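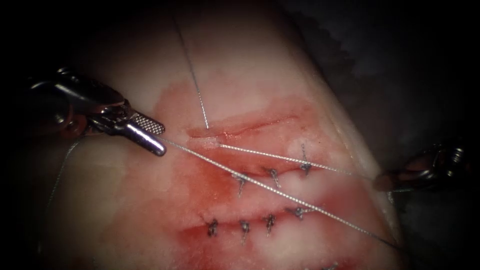 A surgeon's long goodbye to Irness

Lorcan Cronin moved to Irness for what was meant to be a two-year job. He stayed 39 years, most of them as the only general surgeon at Wattimena Hospital, and he will stop operating in September. We met on 11th May in his kitchen, where the phone rang twice and he let it go both times.

He grew up in a city and had never lived anywhere without a bus. "My wife looked at the map and asked where the rest of it was," he said. "I told her we'd be back before the lease was up. We bought the house the next spring."

The work was broader than what he had trained for. In a typical week he took out gallbladders and appendixes, fixed hernias, and set the odd wrist when the roads were bad. The nearest large hospital is in Tradow, over 40 miles away, and the pass closes in snow. "You learn what you can keep and what you have to send," he said. "Sending somebody late is the worst thing you can do. I did it early on and I still think about that man."

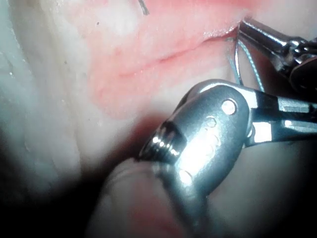

Cronin said the hardest part of small-town medicine was being on call. For long stretches he was on every other night, trading with a colleague who has since died. He missed school plays and one graduation. He did not drink at weddings. When his children were small, they thought all fathers kept their shoes next to the bed.

"I don't recommend it," he said. "People tell me the young doctors aren't as tough. I think they've looked at how we lived and decided they'd like to see their kids. I can't argue with that."

The hospital has advertised his position for more than a year. Jarlath Ó Dubhghaill, who runs the surgical department, told me by phone that two candidates visited and both turned the job down. One could not find work in town for her husband. The other wanted a guarantee about nights that Ó Dubhghaill felt he could not give.

"Pay comes up, but it's rarely the first thing," Ó Dubhghaill said. "They ask about housing, they ask about the school, and they ask who they'd call at three in the morning. For Lorcan the answer to that last one was usually no one. I can't hire on that."

Under the current plan, visiting surgeons from Tradow will cover weekdays. Emergencies on nights and weekends will go over the pass or by helicopter, weather permitting. Cronin thinks the plan will hold up in summer. He would not say what he thought about January. 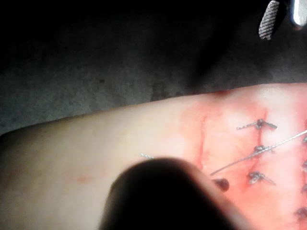
A synthetic suture practice pad, with red staining around the incision lines.

He is more cheerful about students. Wattimena takes medical students for a few weeks at a time, and Cronin has put many of them up in the room over his garage. He likes to take them along on home visits after surgery, which he still makes.

"You see the stairs," he said. "You tell a man to rest, then you go out there and he's got a wood stove and nobody else to carry the wood. I started asking different questions before I sent people home."

One of those students, now a family doctor, came back to practice at the Mikari clinic down the valley. Cronin brought her up several times. He believes places like Irness will get their doctors from people who have already spent a winter there, and he would like to see the hospital pay for longer stays.
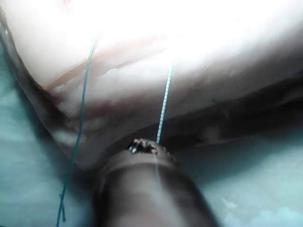 I asked whether he had ever come close to leaving. Once, he said, when his oldest was starting high school and a group practice in the city made an offer. He drove down, had lunch with them, and drove home the same afternoon.

"Nice people," he said. "They had a parking garage. I spent ages trying to get out of it."

He and his wife are keeping the house. She wants to see the ocean this fall, and he has agreed to go for three weeks with the phone turned off. After that he plans to fix the garage roof, which has leaked on a good many students, and to help Ó Dubhghaill with interviews if he is asked.

The phone rang again while I was putting on my coat. This time he answered it.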